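Emville Technical Program
Robot Handling of Soft Goods, Unit 9: Faults and Safe Recovery
Course handout, May

Reading before the lab: Unit 8, grip force and jaw position.

9.1 The fault

The case for this unit is a false grip report on the Kassa cell. The task was to pick up a cloth by its edge, lift it, move it across the table and lay it flat. In a set of 10 cycles the controller reported 10 good grips. The cloth had reached the target position in 9 of them. In the remaining cycle the arm carried out the full move with closed, empty jaws, and the program went on to the smoothing step as if the cloth were in place.

No alarm was raised. The fault was found in the log review, where the jaw position at the end of the lift was lower than at the start of it.

9.2 How the cell decides that it has a grip

The cell software, Waltska, sets the flag GRIP_OK when two conditions are met: the close command has ended, and motor current is above the threshold. Neither condition measures the cloth. A thin fabric held between two fingers changes the closed position very little, and the motor current on a single layer is close to the current when the fingers press on each other.

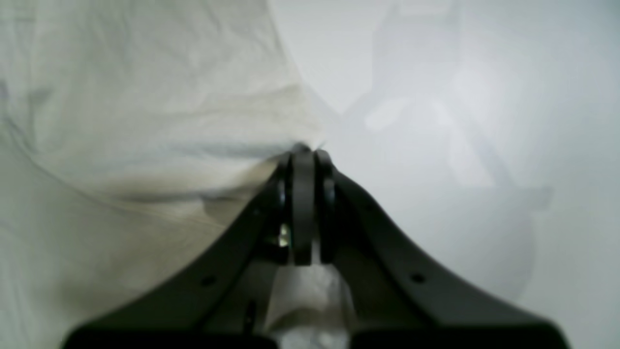 Fig. 9.1. Edge pinch on the cloth, fingertips nearly closed.

A pinch of this kind holds a small area of material. The holding force depends on finger force, friction and how much fabric lies between the contact faces. If the fingers close on a fold, the margin is large. If they close on a single edge, the margin is small and the cloth can slip out under its own weight once the lift begins. The flag is set the same way in both cases.

9.3 Cause

Three findings were recorded.

(a) The current threshold had been set with a folded towel and was never checked against a single layer of sheet fabric.

(b) GRIP_OK was latched. Once set at the pick, it stayed set until the release command, so a loss during the move could not clear it.

(c) The approach height was fixed. Over a rumpled cloth the height of the material under the fingers varies from place to place, and a fixed height gives a deep pinch at one point and a shallow one at the next.

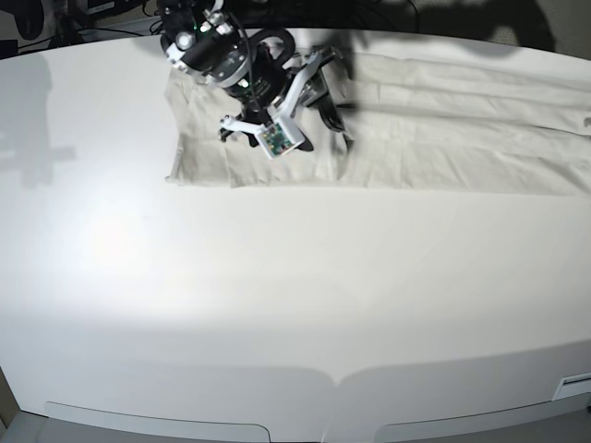 Finding (b) is the serious one. A wrong threshold gives a wrong reading at one moment, while a latched flag carries that reading through every later step. Any step that depends on the cloth being held should read the live value, and the program should stop if the value drops.

9.4 Why this is a safety matter

A dropped cloth does little harm by itself. The risk comes from what follows. Loose fabric can be drawn into a joint or caught on a cable, and the arm will keep moving as long as its own torque stays under the limit. A person who sees the cloth fall may also reach in to pick it up while the program is still running. The cell is not in a fault state, and its status light gives no warning.

The same applies to straps, cords and tags. A finger that catches one of these reports a grip, and the load path is then through a part that was never meant to carry it.

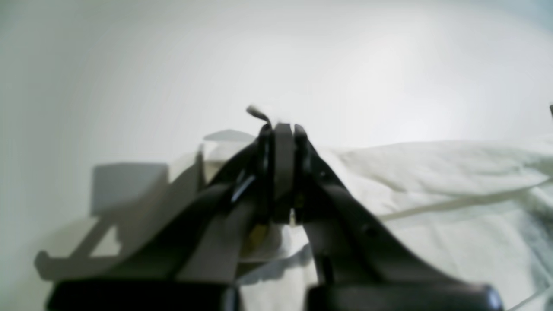 Photo: Drirnness Handling Lab, course use permitted

For the revised program the following changes were made:

Current threshold set on a single layer, with the fingers' empty-close value recorded first.
GRIP_OK read continuously from pick to release.
Short test lift of 10 mm, then a pause and a second reading before the main move.
On loss of grip: stop, hold position, raise an alarm. No automatic retry.

The test lift adds about 9 percent to the cycle time. A retry was considered and left out — the position of the cloth after a drop is unknown, and the stored pick point no longer applies.

9.5 Recovery procedure

1. Press stop. Wait for the arm to come to rest.
2. Confirm on the panel that drive power is off.
3. Open the jaws with the manual release. Do not pull fabric out of closed fingers.
4. Check the wrist, the linkage and the cable loop for trapped material or loose threads.
5. Replace the cloth and clear the alarm.
6. Run one open and close with the jaws empty and compare the current with the recorded value.
7. Restart from the first step of the program. Do not resume in mid-cycle. 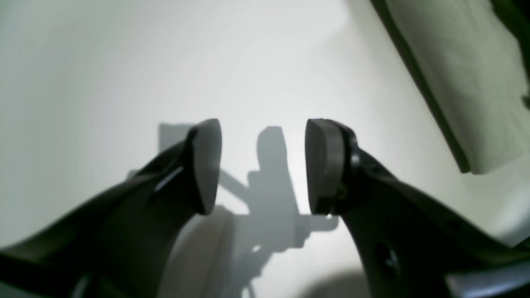 Can the current threshold simply be raised until false grips stop?

Raising it alone will not fix the fault. Fingers pressing on each other can produce the same current as fingers pressing on a single layer, so a higher threshold may reject good grips and still accept empty ones. Use it together with the test lift and the live reading.

9.6 For the lab report

Include the empty-close current, the single-layer current and the difference between them. State the speed used for the test lift. Attach the log section from pick to release for one normal cycle and one cycle with a forced loss of grip, and mark the time at which the alarm was raised in the second.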